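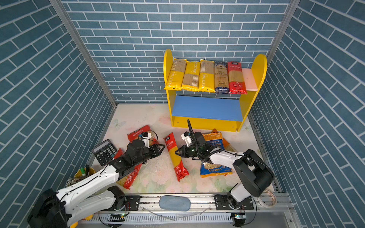 Pasta on the yellow shelf, blue brick behind.

How much dry pasta do you keep at home?
Too much! I live two blocks from the Konbridge market and can't walk past a sale. I cook for 2, and my cupboard doesn't know that.

Do you salt the water?
Always, and early (my friend Rokeya Ekanayake waits for the boil, and we've argued over it since July).
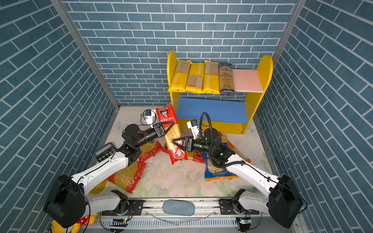 Can I swap one shape for another?
Sure, just go by the time on the pack. Thin strands want a looser sauce, so save a mug of the cooking water.

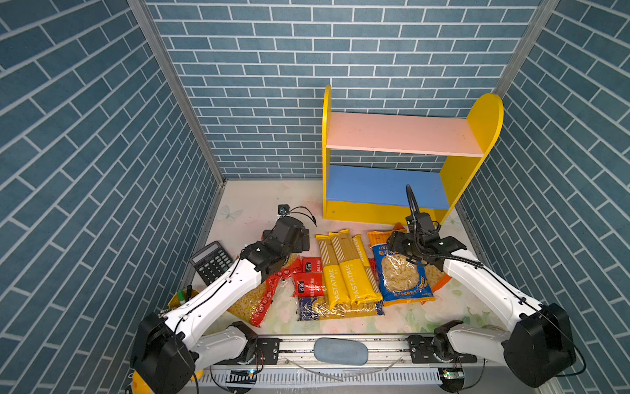
Pink shelf, nothing on it.

Do you ship your sauce?
Sorry, pickup only!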